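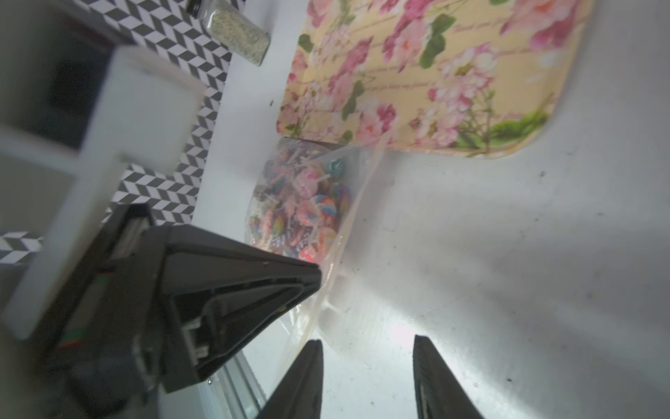
Who can apply to show work in the Lellico print exhibition?

Any photographer who makes their own prints, or who directs the printing in person, can apply. Membership in Lellico is not required, and neither is previous exhibition experience.

Call for Participants: Second Printing
Posted 9 September 2020

Lellico is accepting proposals for Second Printing, a group exhibition of photographs that have been printed more than once by the same person, with a measurable interval between the printings. The exhibition will be installed in the ground-floor galleries at Brondolthorpe. It is curated by Mahlet Ejigu, with Ksawery Dudek responsible for technical review and installation.

Subject of the exhibition

A photographer returns to an old negative or file and prints it again. The paper has changed, or the enlarger, or the profile, or the photographer's opinion of what the shadows should hold. The earlier print is usually kept in a box and the later one is shown. Second Printing will hang the two together, at the same height and under the same light, with a label that states what was altered between them.

The curator is interested in decisions about tone, scale, cropping, surface and border. Proposals that present a restored or retouched version of a damaged print will be considered only where the new print departs from the old one in some deliberate way. Reprints made solely to replace a sold or lost edition are outside the subject.

Each set consists of an earlier print and a later print from one negative, transparency, plate or digital capture. A participant may submit up to three sets. Selection is made set by set, so a participant who submits the maximum may have only one accepted.

Eligible processes

Gelatin silver, chromogenic, pigment inkjet, dye transfer, platinum and palladium, cyanotype, gum bichromate, salted paper, albumen, photogravure and photo-lithography are all eligible. Mixed sets are welcome, for example an early silver print paired with a later inkjet print from a scan of the same negative. Instant photographs are eligible only if a later print has been made from a copy negative or scan.

Not eligible: projections, screen-based work, lightboxes, prints on metal or acrylic, prints face-mounted to acrylic, and prints still wet-mounted to unsealed board. The last exclusion is a conservation requirement and will not be waived.

Written statement

Submit a statement of no more than 1000 words covering all sets. Proposals over the limit will be returned unread. The statement should record, for each set:

Title of the work and year of exposure
Year of each printing
Process, paper and surface for each print
Toning, coating or varnish, if any
Image dimensions and sheet dimensions, height before width, in inches
Edition number or the words "not editioned"
What was changed in the later print and on what grounds

A general artist biography is not needed at this stage and will not be read if supplied. Where information is unknown, write "unknown." Estimated years are acceptable if marked as estimates.

Statements may be written in English or Spanish. Higinio Robles reads the Spanish submissions and prepares a working translation for the panel. Wall labels will be printed in English, with a Spanish text available at the desk.

Reference files

Supply one reference file for each print. Reference files should be made by copying the print itself, under even light, with a gray scale included along one side. Do not supply the scan from which the print was made. The panel needs to compare two physical prints, and a source scan gives no information about paper tone or surface.

Files should be JPEG, in the sRGB color space, and no larger than 3 megabytes each. Name each file with your surname, the set number and the word "earlier" or "later." Do not add sharpening. Do not crop to the image area – the panel wants to see the full sheet, including margins, punch holes, stamps and any handwriting. If the reverse of a print carries notes that bear on the printing, a copy of the reverse may be included as an additional file.

Participants without copying equipment may bring prints to Brondolthorpe and have the reference files made on site. Appointments are arranged through Abrehet Sisay at the exhibitions desk. There is no charge, but space on the copy stand is limited and late requests may not be met.

Selection

Proposals will be read by Mahlet Ejigu, Ksawery Dudek and an outside reader, Tolera Feyisa, who prints for other photographers and has no work in the exhibition. Names are removed before the first reading. They are restored for the second reading, when questions of loan, insurance and transport have to be settled.

The panel will assess whether the difference between the two prints can be seen at normal viewing distance, whether the statement accounts for it, and whether both prints can be safely hung for the full run. Rarity and market value are not considered. Neither is the reputation of the printer or the photographer.

Shortlisted participants will be asked to send the prints, unframed, for inspection. A set may be declined after inspection if the prints differ materially from the reference files or if either print shows active mold, lifting emulsion or flaking. Written condition notes will be returned with any declined set.

Results will be sent by e-mail to all applicants in October. The panel does not provide individual comments on proposals declined at the first reading.

Display conditions

The exhibition runs for seven weeks. Light levels will be set by the more sensitive print in each set, and both prints will be held at that level so that the comparison is fair. Albumen, salted paper and early chromogenic prints may therefore bring down the light on a much tougher companion. Participants should expect this and should not request spot lighting.

All prints will be window-matted in unbuffered cotton board and hung in frames supplied by Lellico. The frames are a plain gray-painted profile from Benítez, glazed with UV-filtering acrylic. Participants' own frames cannot be used. Prints arriving in frames will be unframed by the installation team only with written permission, and the empty frames will be stored at the owner's risk.

Prints should not be trimmed to fit a standard mat. Mats will be cut to the sheet. If the margins are to be visible, say so in the statement and give the width of each margin. Hinges will be Japanese tissue and wheat starch paste, or corner pockets if the participant objects to hinging.

Shipping and insurance

Lellico pays for return transport within the continental United States. Outbound transport is paid by the participant. Work from other countries is eligible, but the participant must meet the cost of customs handling in both directions.

Pack prints flat, interleaved, between two rigid boards larger than the sheet on all sides. Do not send prints rolled. Do not use adhesive tape inside the inner wrapping. Keep the outer packing simple enough to be reused, as the same packing will be used for the return.

Prints are insured from receipt at Brondolthorpe until collected by the return carrier. The insured value is the figure given on the loan form. Where a print has never been sold, give the cost of remaking it. Where it cannot be remade, say so and propose a value, which Ksawery Dudek will confirm or discuss with you.

Fees and rights

There is no application fee. Each selected participant receives a flat fee, paid on signature of the loan agreement and stated in that agreement. It does not vary with the number of sets accepted. No commission is taken on sales, and Lellico does not handle sales inquiries beyond passing on a name.

Copyright stays with the participant. By signing the loan agreement, the participant permits reproduction of the accepted sets in the exhibition handout, on the Lellico website and in press material relating to this exhibition only. Reproductions will show both prints side by side wherever the layout allows. The handout is being designed by Gekatix and will be printed in a single run.

If the photographer and the printer are different people, both must sign. If the photographer has died, the estate may apply, provided that both prints were made in the photographer's lifetime and under the photographer's direction.

How to submit

Send the statement as a PDF, with the reference files in a single compressed folder, through the submissions page on the Lellico website. An automatic receipt is issued. If it does not arrive, write to the exhibitions desk before sending the material again, as duplicate submissions slow down the first reading. The closing date is shown on the submissions page and applies to uploads completed, not uploads begun.

Participants who are unable to use the submissions page may send printed statements and copy prints by mail, marked for the attention of Abrehet Sisay. Do not send the original prints with the application. Mailed material will not be returned unless a stamped envelope is enclosed.

Questions about process eligibility should be addressed to Ksawery Dudek. All other questions go to the exhibitions desk.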